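Home Fermentation of Hot Sauce: Salt, Time and Acid
Speaker notes, Poltidville Public Library, November 22, 2025
Maritza Mamani

Slide 1. Title
Wait for the doors. Mention the handout: one sheet, both sides, recipe on the back. Questions are fine during the talk except on slides 4 and 5.

Slide 2. Scope
Lactic fermentation of fresh peppers only. No vinegar infusions, no dried chile pastes, no canning. People who came for canning should see Carol Ackroyd's session in March.

Slide 3. The workspace
Any kitchen counter will do. Requirements are a scale that reads in grams, a jar with a lid that can vent, a weight to hold the solids under the brine, and a place out of direct sun. Wash and rinse everything. Boiling the jar is optional at these salt levels. Drain on a rack and do not wipe with a used towel.

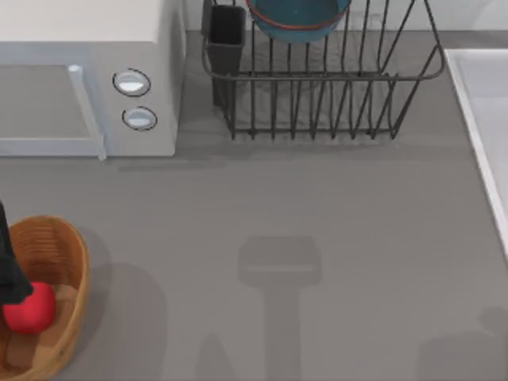

Alcides Ríos wrote after the last version of this talk that the section on equipment runs too long and that beginners mostly fail on salt, so the salt should come first. He also asked for worked numbers in grams with no tablespoons anywhere. Numbers are now on slide 4. The order stays as it was.

Slide 4. Salt by weight
Write on the board: salt = total weight of peppers plus water, times the percentage.
Worked case: 665 g total at 3 percent is 19.95 g. Round to 20.
Spoon measures vary with grain size. Fine salt packs tighter than flaked salt, so the same spoonful can be far off. Use plain salt with no iodine if it is easy to find. Iodized salt will still ferment.
Pause here. Let people copy the figures.

Slide 5. What the bacteria do
Salt slows most spoilage organisms. Lactic acid bacteria tolerate it and turn sugars into lactic acid. The pH falls, and the gas is carbon dioxide. Cloudy brine is normal. White film on the surface is usually kahm yeast: skim it off. Fuzzy growth in any color means the batch goes out, jar contents and all.

Slide 6. Mixing the mash
Chop, weigh, add salt, toss until the peppers release liquid. Use a bowl with more room than seems necessary. Gloves on. Leave to stand for 2 hours, covered, then pack.

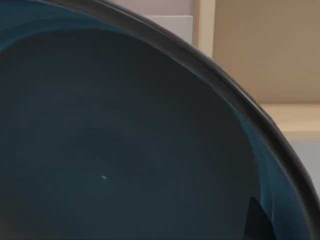
Deep bowl, rounded rim.

Slide 7. Temperature and time
Cooler rooms give a slower ferment. Warmer rooms give softer peppers and a sharper smell. Dayana Mosquera's log for the Nyaga red batch shows most of the pH drop in the first week. Test with strips or a meter. Target is below 4.0 for the finished sauce. Meters need calibration before each session.

Slide 8. Blending and straining
Drain and keep the brine. Blend the solids, then add brine back to the thickness wanted. For a 200 ml bottle, start with a small amount and adjust. Vent the blender lid. The fumes are strong.

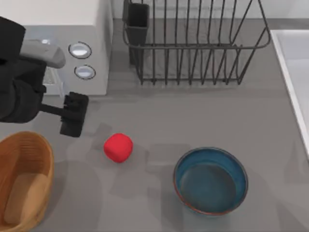
Gray countertop, red cube.

Slide 9. Storage
Refrigerate. An active sauce will keep making gas, so open the bottle over the sink. Simmering stops this and flattens the flavor. If xanthan gum is used, add it last with the blender running.

Slide 10. Questions
Likely: garlic, fruit, airlocks. Fruit adds sugar and speeds up gas production. Zoila Sotelo has the spare pH strips.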